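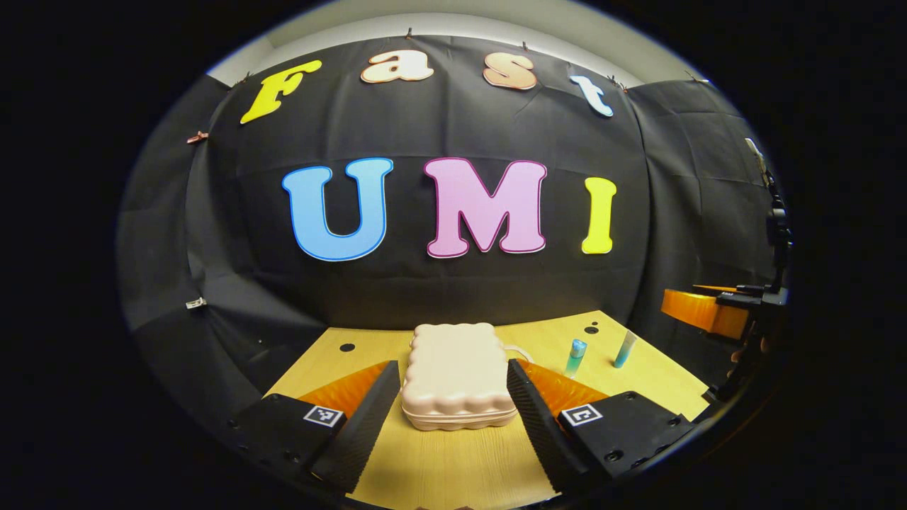
Table three, late afternoon. The pink box and the two blue tubes.

I stayed until well past six and I don't care, because I finally know what I want to put in the equipment plan! Four weeks of going back and forth on it and it came together over a pale pink lunch box sort of thing with wavy sides.

So, notes while it's fresh.

The hand-held gripper is the piece I keep coming back to. I had a go with one for most of the afternoon and my wrist is a bit sore, but what a lovely tool. You squeeze, the fingers come in, the orange pads take up the shape of whatever is between them. I've been reading spec sheets since May and none of them told me as much as ten minutes with the thing in my hand. The wavy box was a good teacher. Come at it too high and you're on the lid, which bulges out. Come at it low and you have the base to work with, but then you need to think about the little loop handle on the side.

What this does to the budget: I had the Flestari arm down as the first purchase and everything else squeezed in behind it. I'm turning that around. Hand-helds first, then pads, then the table and curtains, and the arm in the second round. We can collect a lot of practice grasps with hand-helds before an arm even ships, and the lead time on the arm is 23 weeks anyway. I wrote that number on a sticky note and it has been glaring at me from the monitor all month.

Pads! I had budgeted for one spare set. One! They're the part that touches everything, of course we'll go through them. Coson sells them in packs, 70 dollars a pack, and I'm putting in for enough to last us to the spring. I also want to ask Bautista if they do the same ribbed kind, since their shipping is so much quicker. If the two fit the same mount I'll be very happy and I'll stop having to choose.

Second thing, the tabletop. I'd been pricing a fancy machined plate and I've crossed it out. Light wood with a few holes in it does fine, and if we ruin it we buy another one. That alone frees up 300, which goes straight to the curtain fund. I never thought I would have a curtain fund. The black fabric makes such a difference to how calm it is to work there – you stop noticing the rest of the room – and I love the big colored letters on it. I want letters on ours too. I'll pay for those out of my own pocket if I have to, they're not going on a purchase order.

Printed markers for the gripper bodies cost next to nothing, so I've put them under office supplies. Clips too. Get more clips than seems sensible.

Where I'm still stuck is the Seltov quote. It came in 197 over what I'd set aside, and the part that pushes it over is the mounting kit, which we might be able to make ourselves. I went through it line by line on the bus. The bolts and brackets I'm confident about. The cable routing I'm not, and I'd hate to save a little there and then spend two weekends chasing a loose connection. My gut says pay for the kit. I'm going to sleep on it and look at the numbers again with coffee.

Objects for practice: this is the fun page of the plan and it costs almost nothing. Lunch boxes, tubes, cups, anything with an awkward side to it. I started a list on the back of the quote and ran out of paper. Soft things as well, socks maybe. Nothing glass for now.

To do tomorrow:
Email Coson for the pack price in writing
Ask Bautista about mounts
Move the arm to round two in the spreadsheet and fix the totals under it (they broke last time I moved a row)
Measure the back wall for curtains, and the door too, while I have the tape out

I'm too wound up to sleep so I may do the spreadsheet now. It's only ten.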